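Ticket 787 — Dell tower, no POST after memory swap
Opened by: Rosine Vidal, Greltbridge bench
Status: open
Priority: normal

Tower came back from Cakwood. Fans spin, no video, no beeps. Same complaint as April, different machine.

Tried so far:
— CMOS battery out 12 min, back in. No change
— reseated both power leads to board
— other monitor, other cable. nothing
— all DIMMs out, one stick only, tried each slot. Same

Slots look OK to me, no bent clips that I can find. Socket bracket closed, lever down.

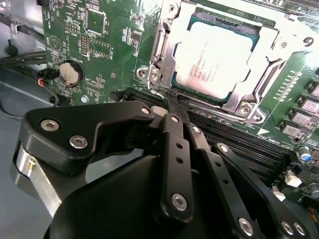 Next is the CPU. Want to rule out the socket before I bother Brunet for a board, last one took about 40 days to get here. Pull the heatsink, clean off old paste, lever up, look at the pins with the loupe. If pins are straight put the known good chip in and retry with one stick. Case stays on its side with the panel off untill this is done, pls don't close it up. Drive stays in its bay, not suspected.

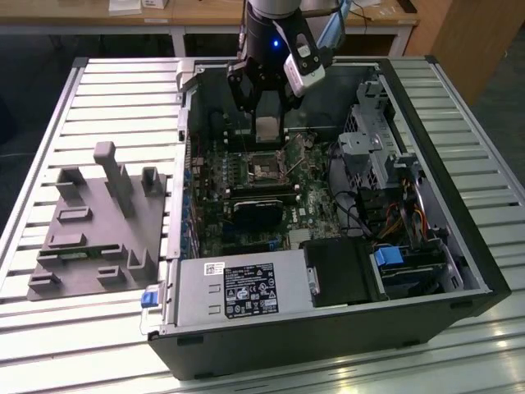

Last modified 18 October 2024 by rvidal

Open items: need paste, we're down to 3 tubes and Barik wants one. Also still no answer from Cakwood on wether they mixed ECC and non-ECC sticks. If they did, say so in the ticket, not by phone. Will update after the chip test.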